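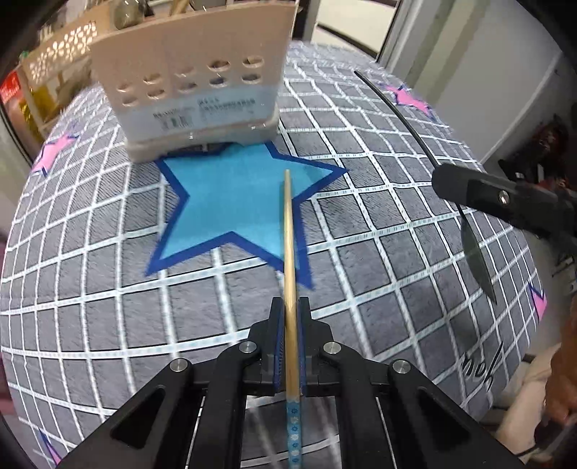 House rules for gripper days

27 January 2024

Quick one, tea's going cold. Jozefína Hrubý asked for our rules in writing so these are them, as used for the chopstick and caddy task.

Agree the start state before anyone picks up a gripper. Same cloth, same caddy, every take. We skipped this in October and lost 70 takes. Never again. 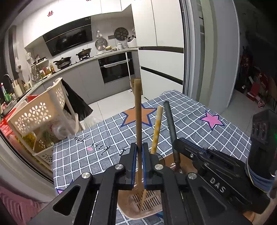 One stick at a time. Close, pause, lift. No yanking — if it slips, let it go and carry on, dont restart the take. Slips are useful.

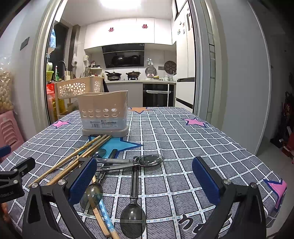 Chopsticks and spoons on the cloth, caddy behind.

Fingers off the pads. Wipe them every 15 takes, swap hands when your wrist moans. Break after 14 minutes, no heroes.
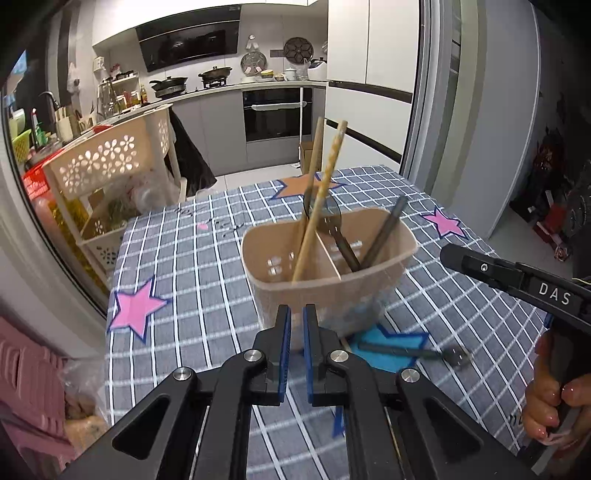 Bin a take only if somebody talks over the count-in or knocks the table. Write down wich one and why, same day. Cavside do it weekly and it's a mess.

More when I've got the Tulmont notes back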